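My second winter without buying lunch

Monday, December 17, 2018

I wrote in November that I would try again to bring my own lunch to work every day, and some of you asked how it is going.
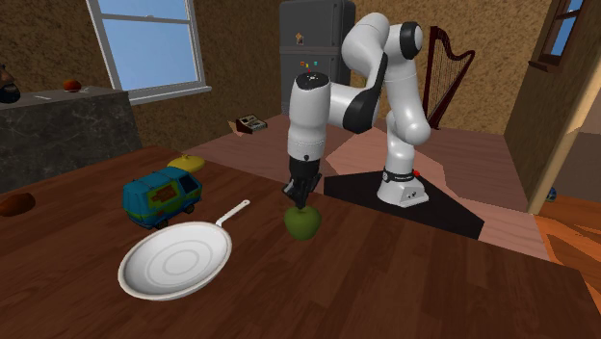
It goes well, mostly. Last year I gave up after 7 weeks. The reason was soup. I made a very big pot every Sunday evening, always the same lentil one, and by Thursday I could not look at it any more. My colleague Rupert Gruber has eaten the same cheese roll for as long as I know him and he is perfectly content, but I am not made like this.

So now I cook two small things on Sunday and one more on Wednesday. Small means up to four portions. The first week it was barley with roasted pumpkin, and a bean salad with a lot of parsley. On Wednesday I made potato pancakes, which I eat cold. My grandmother in Plava would be shocked about the cold part. She was serving them straight from the stove and you had to eat standing up.

The money was the first argument for me, I admit it. I kept all my receipts from the canteen and from the bakery on Pomwood Street in one envelope, and when I added them in the fall the total for the year was 3,739 dollars. I checked it two times. There was also coffee in it, and a few cakes for the birthdays of other people, but still. My bicycle cost less.

What I did not expect is that I like the break more now. Before, I was standing in line for a good part of it, and then I ate fast at my desk. Now I walk to the bench behind the library, or if it is snowing I sit in the small room on our floor where the heater makes a clicking noise. Mathias from accounting (Mathias Hauser, not the other one) often comes too. He brings leftovers of his wife's curry and we trade a little. This is how I learned to put lime in rice.

Some things I still do badly. I forget the fork. Dressing goes into its own jar, and I know this very well, but in the morning I am in a hurry and pour it on top, and at noon the salad is tired. Fruit I carry home again in the evening more often than I want to say — it travels with me for three days and gets brown spots.

For the holidays I take a pause, there is too much cake in the house anyway. In January I want to try a chickpea stew from my neighbour, if she finally gives me the recipe. She says there is no recipe. I will stand beside her with a pencil.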